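Saria Opens Registration for Its Spring Home Coffee Course in Codinport

CODINPORT, March. Saria, the coffee roasting company from the harbor district of Codinport, announces today that registration is open for its spring course for home coffee drinkers. The course is intended for people who prepare coffee in their own kitchen and wish to understand better what they are doing. No previous knowledge is required, and no special machine is necessary.

The course takes place on Saturday mornings in the Saria roastery on Rajput Street. Each group is limited to 30 participants, who work in pairs at long tables. The price is 317 for the complete course, and it includes the printed workbook, all the coffee used in the lessons and one bag of beans to take home after each lesson. Participants who attended the course last autumn receive a reduced price, and they should mention this when they register.

"We receive many questions in our shop, and most of them are the same question," says Nayara Bragança, founder of Saria and head of the course. "The customer tells us that the coffee tasted very good in the shop, but at home it is bitter, or it is weak. Usually the beans are the same. What is different is the water, the grinding and the patience. These are things that we can teach in a morning, and then people must practice."

Saria was started by Ms. Bragança in a former rope warehouse, where she roasted for a small number of restaurants near the port. The shop was opened later, and the teaching came from the shop. In the first years the lessons were informal and happened after closing time. The present course has a fixed program, which was revised this winter after the comments of former participants.

The largest change concerns water. In the previous program the subject was treated in a short talk at the end, when many participants were already tired. It is now placed in the first lesson. Participants will taste the same coffee prepared with tap water from Codinport, with filtered water and with bottled water from two different springs, and they will write their opinion in the workbook before the group discusses it.

The second change is a longer part about milk. Former participants asked for it very often. The lesson will explain how to heat milk without a steam wand, how to choose between whole milk and oat drink, and why milk which was heated too much loses its sweetness.

Grinding and preparing

The central lessons are dedicated to grinding and to the preparation methods that are most common at home: the paper filter, the French press, the stovetop pot and the small espresso machine. Every pair prepares each method several times and changes only one thing at a time, for example the size of the grind or the time of contact with the water. The workbook contains a table for these notes. Saria recommends that participants bring their own grinder if they have one, including old or simple models. The instructors will help to clean and adjust it.

In the tasting lesson, the group learns to compare coffees in small cups, side by side and without seeing the labels. The purpose is to find words for a taste, and there is no wrong answer. Ms. Bragança asks the participants not to wear strong perfume on that morning. 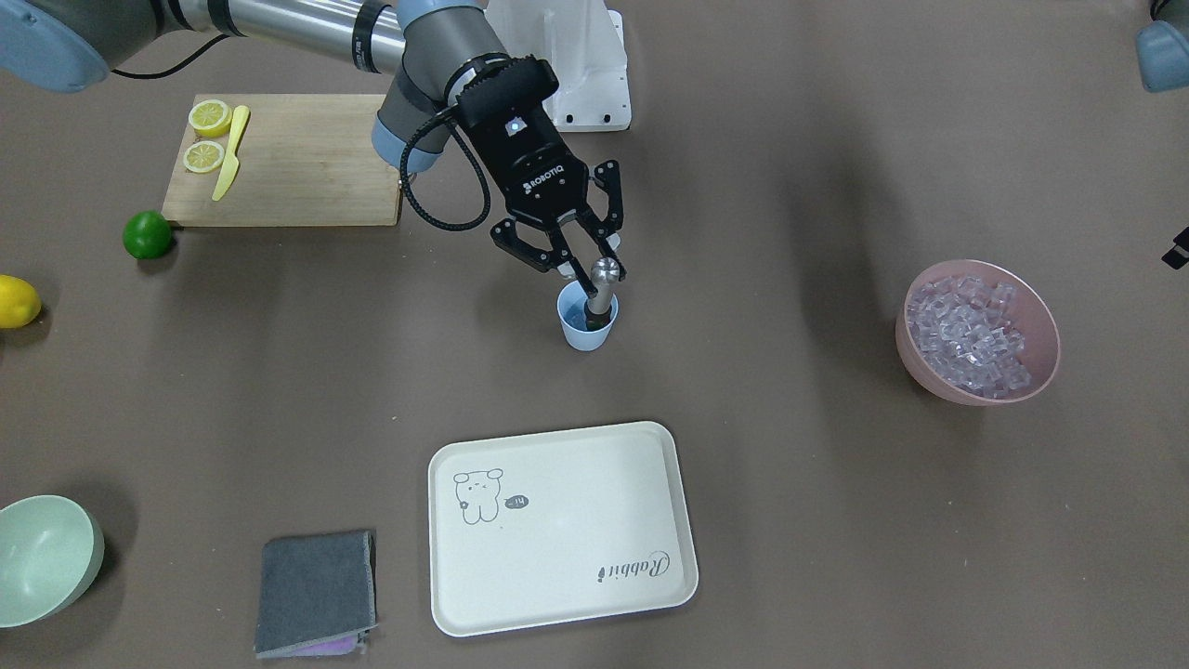 Beans from Gorkden

All coffee for the spring course comes from Gorkden, a group of small farms with which Saria has worked since the opening of the shop. The lots for the course were chosen so that the differences are easy to taste. One is washed and has a light, clean character. Another was dried with the fruit and is heavier and sweeter. Both are also sold in the shop during the spring, as whole beans only. Customers who need ground coffee can have it ground at the counter for their method.

"I want the participants to taste something that they can also buy afterwards," says Ms. Bragança. "It is not fair to teach with a very rare coffee and then say that it is finished."

Registration and practical information

Registration is possible in the shop or by telephone at extension 3103. Places are given in the order of registration. If the group is full, names are placed on a waiting list, and Saria contacts these persons when a place becomes free. A place can be transferred to a friend or a family member at no cost before the first lesson.

The lessons start at 9:30 in the morning and finish at 12:00. The doors open 15 minutes earlier. The roastery is on the ground floor and has a level entrance from the courtyard. Parking on Rajput Street is limited on market days, and visitors are advised to use the tram to the harbor stop.

The course is held in English. Participants under 16 years are welcome together with an adult who is also registered.

Press contact: Saria, Rajput Street, Codinport. Journalists who wish to visit a lesson are kindly asked to write to the shop in advance.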